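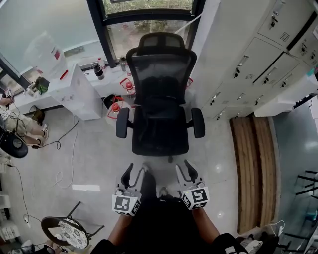 The town of Stavport has four coworking spaces, which is a lot for a place with one set of traffic lights. I spent February working from all of them, on the theory that a person who has quit an office to be free should at least find out what freedom charges per month. The answer runs from 50 dollars, for a stool near a bakery's ovens, to 200 for the sort of seat you would find in any insurance firm: black mesh back, headrest, padded arms, pointed at a big window with shrubs behind it. I had owned one just like it at my old job. I had complained about it weekly.

The cheap place, Oveck, smells of rye and keeps baker's hours, so the whole room is wide awake at six and useless by two. Members speak softly and eat constantly. I gained four pounds and finished nothing.

Lastov, up the hill, has 164 members on its books and chairs for maybe a third of them. The business model is the gym's: it depends on guilt. I paid 113 dollars and went five times, and each time the only free spot was beside the printer, where strangers told me about their paper jams as if I had a badge.

Then there is Cáceres, named for a city none of its owners has visited, with a hammock and a policy about the hammock. The policy is two pages long. I read it in the hammock, which breaks rule three.

By the end of the month I had drifted to the expensive seat, beside the same people at the same hour, complaining about the thermostat. Someone brought in a cake for a birthday. We all signed the card. I have renewed through summer.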